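Collecting Demonstrations for Bin Picking by Remote Control
Project report, Ordale Robotics Lab
Roxana Olteanu, Asabe Danladi, Sebastian Enache

12 shares | 3 comments

1. Task

The arm has to take one named object out of a crowded bin and set it down on the table. We taught the task by teleoperation only. Hand guiding was dropped in December, after test runs in which the operator's forearm blocked the head camera during the approach - the part of the motion the policy most needs to see.

2. Recording

Two operators shared the work. Each episode starts with the arm above the table and ends when the operator releases the object and presses the foot switch. We recorded 1031 episodes and threw out 57, mostly for dropped network packets. Objects were put back and mixed by hand after every 40 episodes. 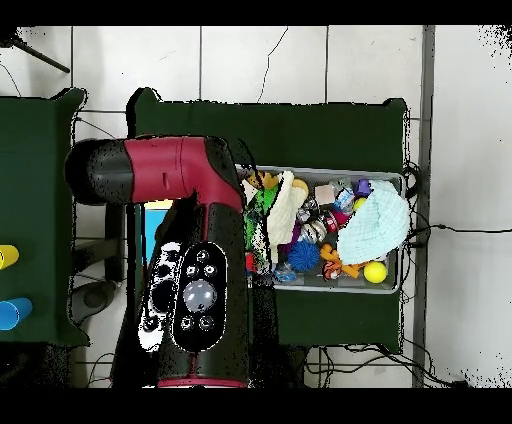 Soft items took longer than rigid ones. A knitted cloth in the bin gives no clear edge to grasp, and both operators tended to hover over it before closing the gripper. These pauses were copied by the first trained policy, which stopped above cloth and sometimes did not move again until the time limit. Balls had the opposite problem: operators came in fast, and a small error in position pushed the ball under its neighbors.

We trimmed pauses longer than 2 seconds and trained again. The stalls became rare. Grasps on balls did not improve.

3. Open issues

Delay between the operator's controller and the arm was not logged per episode. Grigore Văduva has added a time stamp to the recorder, and the next set will include it.

4 likes | Share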